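Section 4: Sorting and Storing Your Small Parts
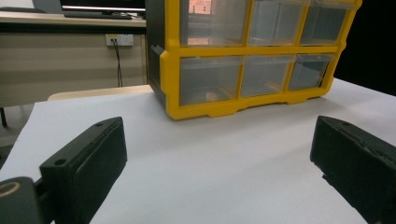

Your Bevley shelf kit ships with 72 fasteners in one bag, and the bag has no interest in helping you. Set aside 40 minutes before assembly and sort them. People who skip this section usually meet it again at step 19 of Section 5, lying on the floor with a flashlight.

Before you start

You will need a drawer organizer or a few shallow dishes, a pen, masking tape, and the parts list from the inside cover. A muffin tin will do. So will egg cartons, until someone picks one up by the lid.

4.1 Sorting

1. Cover your work surface with paper. Dark screws show up well on it and vanish completely on a patterned rug.
2. Cut the bag along the dotted line. Tearing it open is faster and spreads the contents over a wider area.
3. Pull out the cam locks first. They are the fat ones with a cross on the face.
4. Separate the long screws from the short screws. Hold them side by side. The difference is 2 mm, and the long ones will come through the front of your shelf.
5. Put the wall anchors in a drawer of their own.
6. Label each drawer with the part letter from the list. "Misc." is not a part letter.

Note: Kits packed before September may include a second hex key. Keep it. The first one will leave you.

CAUTION: Small parts are a choking hazard. Keep children and pets out of the room until every drawer is closed.

4.2 Storing leftovers

1. Check leftovers against the spares column. Two cam locks and one short screw are normal.
2. If you have more than that, go back to Section 5 and look for holes. Do not load the shelf.
3. Tape the spares inside a labeled envelope and put it with this manual.

Missing something? Write to Aníbal Ospina at the Bolletthorpe parts desk with the part letter and the number stamped on the bag. Please don't send a drawing of the screw. He has plenty.

Continue to Section 5, Side Panels.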